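3.2. Disposición del equipo y sustitución del procesador

El estudio se realizó en el taller de reacondicionamiento de Gundero, sobre un lote de 40 ordenadores de torre procedentes de una renovación de puestos de trabajo. Los equipos se codificaron según el protocolo Kesley, que asigna a cada unidad una ficha de desmontaje y un registro de incidencias. Cada torre se apoyó de lado, con el interior hacia arriba, de manera que la placa base quedara en posición horizontal durante la extracción y la colocación del procesador.

En los zócalos de tipo LGA los contactos elásticos se encuentran en la placa y no en el encapsulado, por lo que la fase crítica es el intervalo en que el marco de retención permanece levantado. El procesador se sujeta por los bordes del sustrato, con el disipador integrado hacia arriba, y se alinea con las muescas antes de descender. 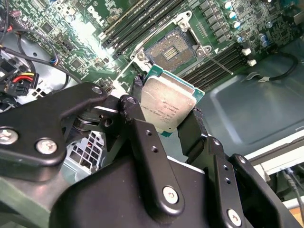 El descenso debe ser vertical. Todo desplazamiento lateral con el encapsulado ya apoyado puede doblar contactos, defecto que en la ficha se anota con el código K2 y que obliga a retirar la placa del circuito de reutilización. Una vez asentado el procesador, se baja el marco y se cierra la palanca. La resistencia que ofrece esta última es normal y no se interpreta como indicio de mala alineación.

La accesibilidad del zócalo se evaluó con la escala Golob, que considera la distancia a los bancos de memoria, la presencia de cables y la altura libre sobre la placa. No se desmontaron la fuente de alimentación, la tarjeta de expansión ni los soportes de disco, a fin de conservar las condiciones habituales de una intervención parcial. 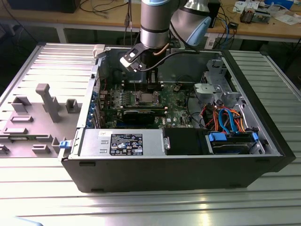
Figura 4a. Torre en posición lateral con el interior accesible; fuente de alimentación y tarjeta gráfica montadas.

Los mazos de cables se dejaron en su recorrido original salvo cuando invadían la proyección vertical del zócalo. El panel lateral se depositó junto al chasis, con la cara interior hacia arriba. Las piezas de plástico de dicha cara sobresalen de la chapa y pueden sufrir daños si el panel se apila, circunstancia ya recogida en la guía de almacenamiento de Kesico.

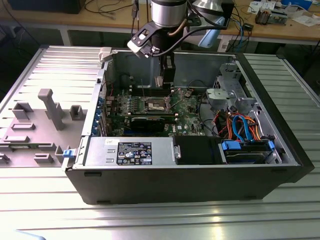 Figura 4b. Chasis abierto y panel lateral apoyado a su izquierda, con los elementos de plástico de la cara interior a la vista.

El registro completo comprende 1752 anotaciones, de las cuales 840 corresponden a la apertura del chasis y la retirada del panel. Las relativas al zócalo se analizan por separado en el apartado 3.3, junto con los criterios de exclusión aplicados a las placas con código K2.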